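March 13, 2024

Workshop notes, exposed aggregate test slabs

Good day at the bench! Slab 18 came out of its form this morning and it's the first one I'd happily show to somebody from outside. The stone is sitting proud of the paste all the way across, no bald corners, no gray smears where the brush skipped. I've been chasing this since the first Gestton pour and I'm thrilled. 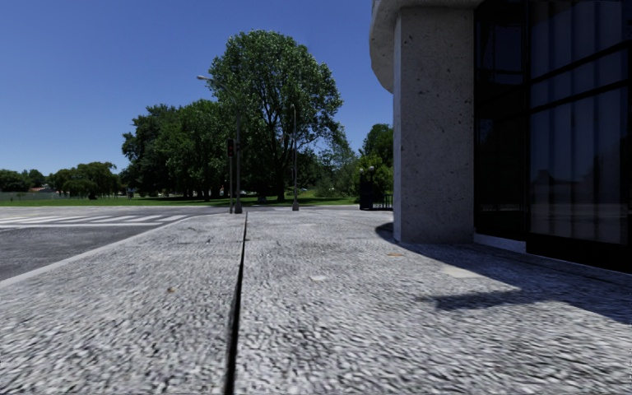
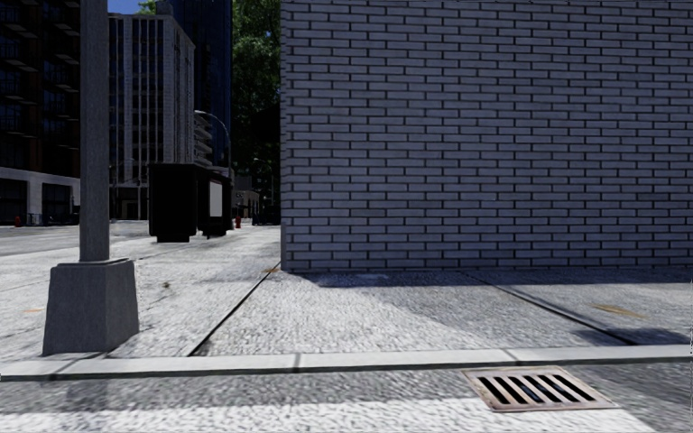 Retarder first, as it's what changed. Slabs before 17 all had the Charbonneau surface retarder sprayed on straight after floating, while there was still bleed water standing. On 17 and 18 I held off until the sheen was gone and then gave it two light passes at right angles. Huge difference. The paste let go evenly under the brush and the stone underneath stayed put. What I'm after is that rough, pebbly face the pale sidewalk has in both views, a surface that reads as stone first and cement second, and 18 is the closest yet. The small chips are doing most of the work. I cut the coarse fraction way down and went heavy on the fine stuff, and I love how it looks from across the room, almost like tweed.

Mix for 18, so I don't lose it again: white cement, the pale Kusberg chips, a handful of the dark ones thrown in at the end and turned over by hand. Batch ticket is 3063. Aggregate on that ticket weighed out at 973 g after drying, and I did dry it properly this time (tray in the oven with the door cracked, stirred twice). The damp chips in the last batch threw the water off and I spent the whole afternoon blaming the cement.

Brush notes. Stiff nylon, short strokes, rinse bucket changed as soon as it goes milky. The brass brush is banned from now on, it left yellow streaks on the white stones and they do not come out. If anyone borrows the nylon one please hang it bristles down!

Joints. Tried a tooled joint on 17 and a sawn one on 18. The tooled edge looks soft and a bit handmade, which I like, but the retarder pooled in the groove and the shoulders crumbled when I brushed them. The sawn joint is crisp. I cut it after washing, with the Suko blade, running wet, and lost two or three chips along the whole length. Sawn it is, unless the next one spalls.

Still open:

- Sealer. Slab 7 has had a coat on one half since it cured and the sealed half has gone darker than I'd like. Try a thinner coat, or a different product, or leave it bare.
- Acid rinse or no acid rinse? There's a faint haze on 18 in raking light. Might just be dust. Wash it again before deciding anything.
- Slip. Rub test with a wet shoe felt great but I want a proper pendulum reading, and we can get time on one in April.
- Edge forms. Melamine released beautifully, the painted ply did not. Throw the ply out.

Next pour is a bigger panel, same ticket, with roughly a third more dark chip to see if the speckle holds up at size. I've already got the form oiled. Leave the spray bottle on the shelf alone, the nozzle is finally set right.

Recent entries
Bleed water and when to stop floating
Drying chips: tray vs. pan
Kusberg chips, sieve results
Sealer patches on slab 7
Cleaning out the mixer (again)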